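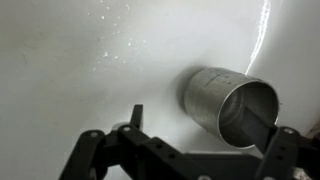 Pulano Facilities Team / Building Basics

How to unclog a slow bathroom sink without calling us

Slow drain? Nine times out of ten it's hair and soap. You can fix it yourself before lunch. No chemicals please, they eat the old pipes on the lower floors and then we're the ones with a wrench in it.

What you need

Rubber gloves. Flashlight. Bucket. Old toothbrush. A plastic drain strip, the kind with little teeth (supply closet, second shelf). Channel-lock pliers if your stopper is the stubborn kind.

Clear the counter first. Soap, bottles, cups, all of it. Stuff falls in.

1. Get the stopper out

Lift-out type: twist and pull. Pop-up type is held by a rod under the sink. Bucket under the trap, reach behind, unscrew the nut by hand, slide the rod back. Stopper lifts right out. Remember which hole the clip was in!! Take a phone photo of it. 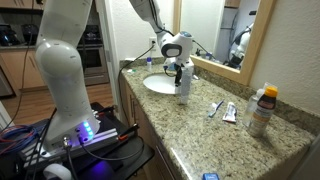

2 min read

2. Pull the gunk

Strip goes down slow, all the way. Twist. Pull up slow. It will be gross. Wipe into the trash, not the toilet. Go again till it comes up clean, usually three or four passes.

3. Scrub the stopper

Toothbrush and dish soap. Get under the rim, thats where the slime sits.

4. Flush

Hot tap water for 90 seconds. Not boiling, the newer traps are plastic. Draining fine? Skip to 6.

5. Still slow: clean the trap

Bucket stays where it is. Loosen both slip nuts, drop the trap, dump it, brush it out. Check the washers. Flat or cracked = replace. Ornico washers fit the older sinks, Graletti for the ones put in since Febuary. Don't mix them, they look the same and they leak.

Nuts back on hand tight, then a quarter turn with the pliers. No more than that.

6. Put it back

Rod through the stopper, clip in the same hole, nut snug. Fill the basin, let it go, and feel around every joint with a dry paper towel. Any damp spot, tighten a hair and try again.

When to stop and put in a ticket

More than one sink backing up. Sewage smell. Water coming up in the tub when the sink drains. A nut that won't move.

Tickets go to the building desk, ext. 97. Say which floor.

Updated November 12, 2024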